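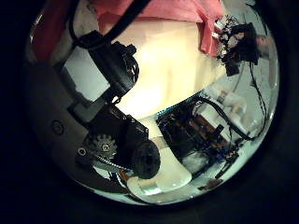
Teeflecken aus der Lieblingstasse holen

Wer seine Fantasy-Tasse jeden Tag benutzt, kennt den braunen Rand, der irgendwann einfach nicht mehr weggeht. Keine Panik, das klappt wunderbar ohne Scheuermilch! Gebt 2 Teelöffel Natron in die Tasse, dazu 100 ml warmes Wasser, kurz umrühren und über Nacht stehen lassen. Morgens mit einem weichen Tuch auswischen und gut nachspülen.

Bedruckte Becher bitte nur von Hand spülen

Mein Drachenbecher von Hullska hat die Spülmaschine leider nicht gut vertragen (der halbe Schwanz ist weg, schnief). Seitdem kommt alles mit Aufdruck ins Spülbecken, und die Farben leuchten wie am ersten Tag!

Kakaoreste unter dem Henkel

Eine alte Zahnbürste, ein Tropfen Spülmittel, fertig. Den Tipp habe ich von Noreen Ó Conaill, und ich liebe ihn! Für hohe Becher geht auch eine Flaschenbürste.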